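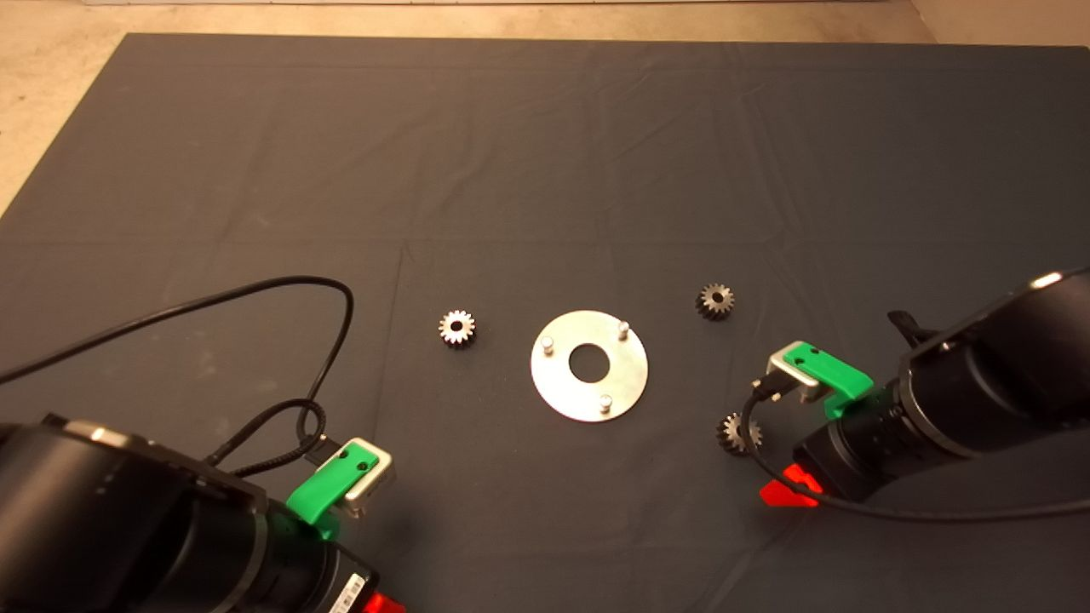 From: Kelly Fagundes
To: miranda-users list
Date: January 18, 2019
Subject: Re: [miranda-users] left gripper quits in the middle of the gear job

Lists > miranda-users > Faults and safety > Left gripper quits

Hi everybody,

Picture's on top, sorry for the slow reply, I wanted to spend a proper afternoon with it before saying anything. Quoting Amedeo so the newer folks can follow:

> On our cell the left gripper drops out about 2 hours into a run. No
> e-stop, no bump, it just stops answering. The right arm carries on like
> nothing happened, which scared me more than the fault did. Log says
> error 282 and then nothing at all from that side. We swapped the gripper
> block and got it again the next morning. Is this firmware, or are
> we doing something dumb with the wiring?
>
> Amedeo Amato

So, Amedeo, I don't think you're doing anything dumb, but I do think it's the wiring! We run the same job (plate with the three pins, three little spur gears, one gear to a pin) and I've been chasing the very same 282 on and off since July. Look at the left gripper cable in my photo. It plugs into the block, loops back over the mat and gets itself into a tangle right by the green bracket. The right one has a nice lazy curve out to the side. Guess which one faults.

What I think happens is that when the left arm reaches across for a gear on the far side, that loop catches on the bracket and the connector gets a sideways tug. One tug does nothing. After a few hundred the contact gets flaky, the gripper drops off the bus for a moment, and Miranda latches the 282 and never retries. I got it to fault on demand by holding the plug with two fingers and wiggling (arms parked, drives off, logic power on, please don't do this any other way). Wiggled the right one just as hard and couldn't make it complain.

The part that bugs me is the same part that bugs you. The good arm keeps going! Ours was halfway to a pin when the left side died, and it finished the move with the dead gripper sitting in its path. They touched. Gently, we run slow, and all I lost was a gear that went skidding off the mat and under the Wonau cabinet, where I'm sure it will live forever. But if Manon had been reaching in to move the plate I'd be writing a very different email. She assumed a fault on one side stopped both. So did I. It doesn't, at least not out of the box.

There is a setting for it. In the cell config look for "linked stop" and turn it on, then restart the controller, a reload isn't enough (ask me how long that took). Then test it by pulling the left gripper plug with both arms moving through open air and you well outside the reach. Both should halt. If only one does, don't run it with people nearby until you've sorted that out.

For the cable itself, I undid the tangle, gave it a clip a hand's width back from the plug and left enough slack for the wrist to turn all the way. Then I walked the arm through its full reach by hand and watched for anything going tight. I also replaced the cable, and I'd do the same on yours, Amedeo, seeing as a new block didn't cure it. We've had 100 clean cycles since, which isn't enough to brag about, but the old one never got that far last week.

Two things I still don't know. Tâm Lưu thinks the mat makes it worse because the cable drags on the cloth where it wrinkles, and wants us to tape it flat. Could be! I haven't tried it. And Hamish Niven wrote me off list that his Zundon cell shows a 282 with no cable fault whatsoever, only a low supply voltage, so please put a meter on yours before you order parts.

Amedeo, could you send the thirty seconds or so of log before the 282, from both arms? I want to see whether your right side was mid-move too. And if anyone at Fadine reads this list, I'd love to hear why linked stop ships turned off.

Kelly

Related threads
- Linked stop does not survive a config reload
- Strain relief clips, which ones fit the green bracket?
- Gear sits crooked on the pin after a regrasp
- Error 282 and supply voltage (Hamish Niven)

Contact the list owner | © 2019 miranda-users | Back to top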